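Lecture 6: Two arms, two views, one clock
Bosetti teaching lab, control and perception notes
27 January 2020

Last time we had one arm and one camera, and life was simple! Today we add a second arm, and everything interesting happens in the software between them. Keep these two views handy while you read.
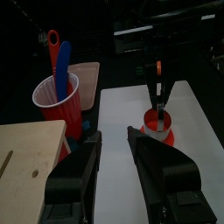
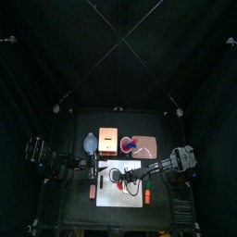
Fig. 6.1. First, the view from one gripper, with the other gripper at the orange container; second, the fixed view with both arms over the table.

What each view is good for
The wrist view moves with the hand, so its camera pose comes from forward kinematics plus the hand-eye transform. Great for the last bit of an approach, but a cup close to the fingers can hide a lot. The fixed view has one extrinsic matrix, solved once, and it sees both arms together. I love how well they fill in for each other.

Timing
Our control loop in Naltelell runs at 200 Hz. Images come in much slower, so never pair "latest image" with "latest joint state". Keep a buffer of 600 joint states and interpolate to the image timestamp. Try it both ways and plot the difference (it's a lovely plot).

Planning
Treat both arms as one system with one joint vector. Check arm against arm before arm against table.

To do
Replay log 505 and find where the two clocks drift apart.
Read the Lesoncombe notes on hand-eye calibration, sections 2 and 3.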